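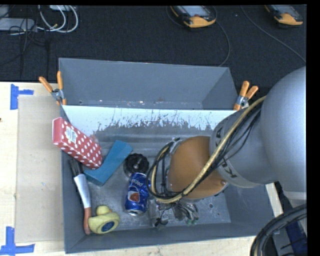
Ticket 500: Sallov fingers against the old set, bin picking
Opened by: Keegan Vachon, Hasstead cell
Status: open
Priority: normal

Saturday, December 22, 2018
Ran 36 picks with the Sallov fingers on the KUKA, same bin, same speed. Dropped or missed 11. The sales sheet says curved objects are no trouble. The can and the duck are both curved and they made up most of the misses.

Reply from Clillcombe support:
Please check finger calibration and update the controller. Is the bin moving?

Keegan:
Calibrated before the first pick and again after the last. The bin has a clamp on each side, orange handles, and I can't shift it by hand. I don't see what a controller update has to do with grip, but I'll do it.

Update: controller done. Three more tries at the can, three misses. The fingers close late and push it along the tray. The polka dot box is fine unless it's leaning on the rim.

Reply from Clillcombe support:
Could cable drag be affecting wrist position? The Núñez site had something similar in September.

Keegan:
Possibly, there is a loop of hose and cable by the wrist. But the old fingers ran with the same loop and I never raised a ticket about those. Will re-route it and repeat with both sets before I agree to buy anything. Please send the actual closing times, not the brochure.

Waiting on: Clillcombe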